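About Kuster

Kuster is a small workshop in Fullcombe. We sort and lay out metal parts for customers who repair old machines. We started with 17 customers and today we have 482.
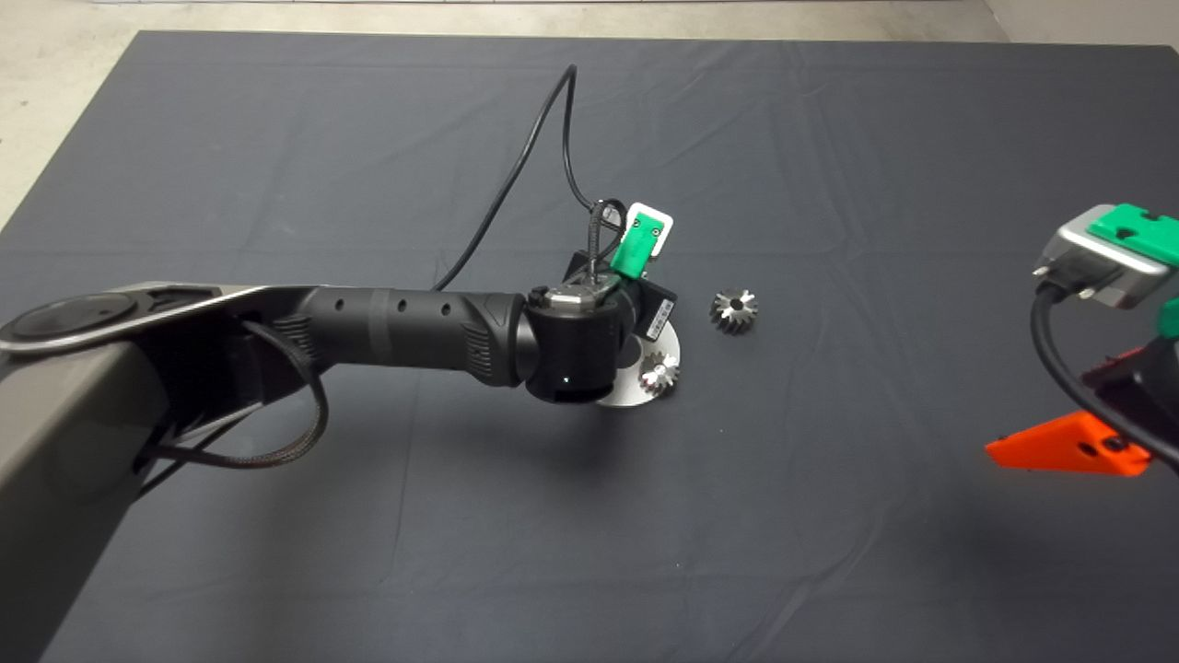 Text: the Kuster office | 2026-08-23

Our tables are covered with dark gray cloth, so a bright part is easy to find.
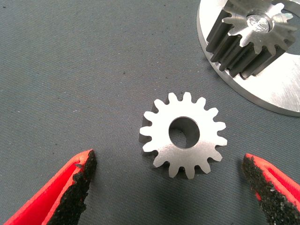
Small spur gear on the table cloth

We keep 687 kinds of parts, and most orders go to Soltow. 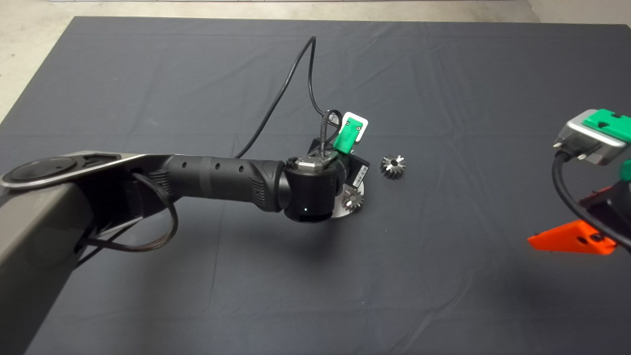

Visit us

Please write to us before you come. The door is on the yard side.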